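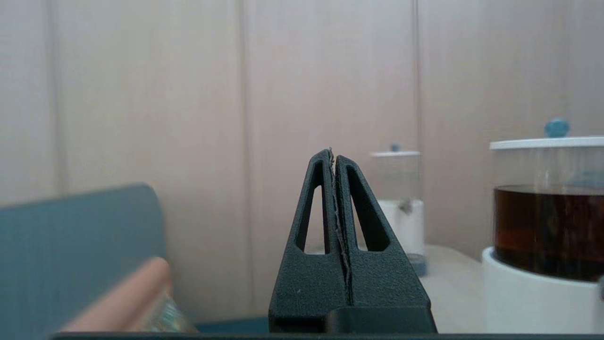

Interiors and Fittings Team | Vukum | Project notes

The small meeting room at Busodmont has been in use since February. It has a sofa, a table with rounded corners and a wall of tall vertical panels. The fittings lead on the job spoke to us on 10th June about how the room was set out and what has been changed in the drawings for the next one.

The panels came first. The wall behind the sofa was uneven, and the original plan was to plaster and paint it. "The plaster would have needed a full week with the room shut," the lead said. "Panels go up on battens. You take up the difference behind them." The battens are fixed at 400 mm centres. Each vertical joint falls on a batten, and the spacing was worked out from the middle of the wall outwards so that the cut panels ended up at the sides. The pale beige was chosen from samples held against the sofa fabric under the room lights.

Asked whether the joints should have been filled, the lead said no. "If you fill them, they crack when the heating comes on. A straight open seam looks deliberate and you can get a panel off again."

The sofa is teal-blue, with a padded back rounded at the corner. It was moved once after delivery, when the first position left too little room to pass the end of the table. The clear width is now 1,000 mm, measured from the furthest point of the upholstery and with nobody seated. The supplier, Zunus, had given the depth of the frame without the padding. "Measure the thing itself when it arrives. We had marked the floor from the data sheet and the marks were wrong." 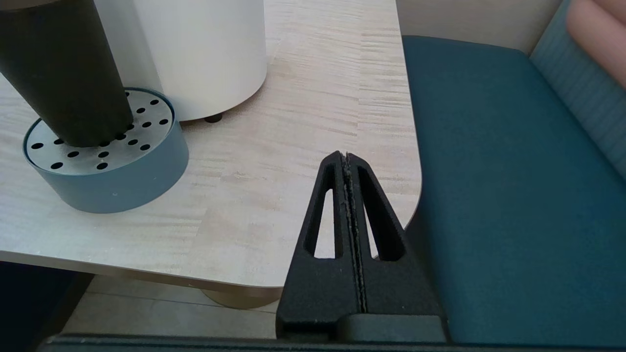 Table top with rounded corner and pale wood grain. The perforated plate sits on the blue-grey base.

Most of the interview concerned the table. The first drawing had square corners. These were changed after a cardboard template was laid out in the room and people were asked to walk past it carrying bags. "They all caught the same corner," the lead said. The radius was then raised to 300 mm on the template and kept at that for the order.

The grain was a smaller matter, but it took two rounds of samples. A darker top showed dust and hand marks by midday. The pale one shows cup rings if they are left, and the cleaning notes ask for a damp cloth followed by a dry one, with no spray applied directly to the surface.
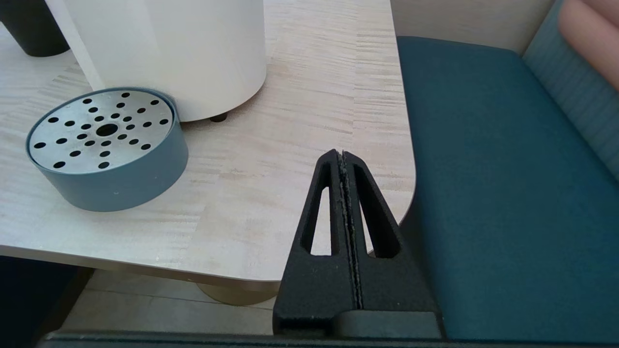 There was some discussion of what should be allowed to live on the table. The lead had asked for a shelf to take the small items, and the shelf was cut from the budget. "So they stay on the top. Containers, a cup, paper towel. I would sooner have them on the table than on the sofa arm." The only rule in the handover sheet is that anything with a metal base goes on a mat.

Was there a problem with scratching? "Not so far. The trouble with a pale top is grit under a cup. You don't hear it and you don't see it until the light is low."
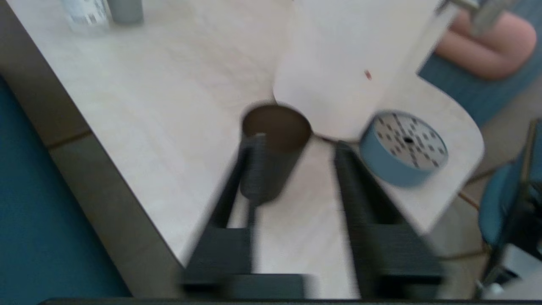
Tapia, who made the top, recommend checking the fixings after the first few months of use. This was done in May, and 2 screws on the underside were tightened. The lead put it down to people leaning on the rounded end when they stand up from the chairs.

The revised drawings keep the panels and the corner radius. The shelf is back in, at the height of the chair backs, and the clear width past the sofa is now given as a minimum to be checked on site after delivery. The colour of the upholstery has still to be agreed with the client.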